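We use cookies to keep you signed in and to measure how posts perform. Manage preferences

Thread
5 Jul 2025

1/ I've been reading the small print on clothes take-back schemes again. You know the ones: fill a bag with things you don't wear, hand it over at the till, get a voucher. I've now used three of them and I have questions.

2/ Start with Marnell. Their poster says your old clothes get "a new life". It doesn't say what sort of life, or where. A cleaning rag is a new life. So is being baled up and sold on by weight to someone who doesn't have to tell you anything.

3/ The Marnell voucher is 25 per cent off, which sounds generous until you read the back. Full-price items only, one voucher per order, and it runs out at the end of the month. I handed in a bag of jumpers and was being nudged to buy a new jumper before I'd got home.

💬 14 🔁 38 ♥ 212

4/ Jireck do it by post. You order a bag, it comes in a bigger bag, and you drop it at a parcel shop. They say they "partner with sorting experts". I wrote in April to ask which ones. The reply thanked me for caring about the planet.

5/ I wrote back and asked again. Second reply: a link to the page I'd started from.

6/ Bensaid at least publish something. Their leaflet says that out of every 300 items handed in, 29 go back on sale in their own second-hand section. That's under ten per cent. The rest are "reused or recycled through trusted channels". I'd like to hear a lot more about those channels and a bit less about the 29.

💬 31 🔁 90 ♥ 467

7/ To be fair to Bensaid, a bad number in print is worth more than a nice photo of a leaf. I just don't see why it's on a leaflet in the shop and nowhere on the website. I looked. If anyone has found it on there, send me the link and I'll correct this.

8/ Mixed fibres are the bit that gets skipped. A cotton and polyester blend with a bit of elastane is hard to turn back into yarn. Most of what I own is some sort of blend. When a shop says "we take everything", that tells me what they'll accept at the counter and very little else.

9/ Then there's Clorketti, who charge. You pay 2 pounds a bag and they promise a report on where it all went. I paid. The report was a pie chart with no figures on it and a big green slice marked "kept in use". In use by whom? Doing what?

💬 22 🔁 57 ♥ 305

10/ Someone always replies that it's better than the bin. Probably, yes. I still use these schemes for stuff that's worn through. My gripe is with being told it's solved, and then being handed money off to start again.

11/

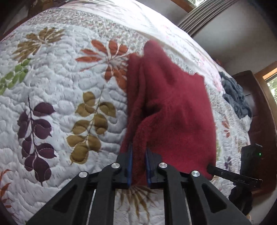 So what should you do with a top that's still perfectly wearable? Give it to someone who wants it, or sell it yourself, and keep the take-back bag for things past mending.

12/ If it goes to a charity shop, ask first what they're short of. Mine had no room for more summer dresses but wanted men's coats. That took one phone call. It isn't perfect either – plenty of charity shop stock gets sold on by weight as well – but the one near me told me so when I asked.

13/ Things I'd want on the poster: how much was collected last year, how much was worn again, which countries it went to, and who checked. If a shop can track a parcel to my doorstep, I don't buy that it loses sight of a lorry full of coats.

14/ I've sent all four the same set of questions. No replies so far apart from one automatic one, with a discount code in it. I'll add anything I get to the bottom of this thread.

💬 47 🔁 118 ♥ 633

Show more replies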